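About Skastham

Skastham cleans, sorts and stores household tableware and table textiles for rental kitchens and small event halls. The workshop opened in Takindale with a staff of 6 and now holds 866 catalogued lots, from serving bowls and cups to runners and padded liners.

Intake is run by Aslı Dağdelen. Each lot is checked for chips, glaze wear and staining, then logged under a shelf code. Glazed pieces are set down on cloth during inspection - hard surfaces are used only for weighing. Textiles are graded separately by weave and weight.

Lots leave the building in divided crates. Our standard crate, the Okonkwo, has a depth of 63 cm and takes mixed rounds and flats. The intake desk closes for annual inventory in September.

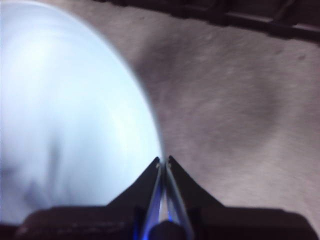
Can I send in a single bowl?
Single pieces are accepted at the intake desk and are logged as a lot of one, at the same rate as a small crate.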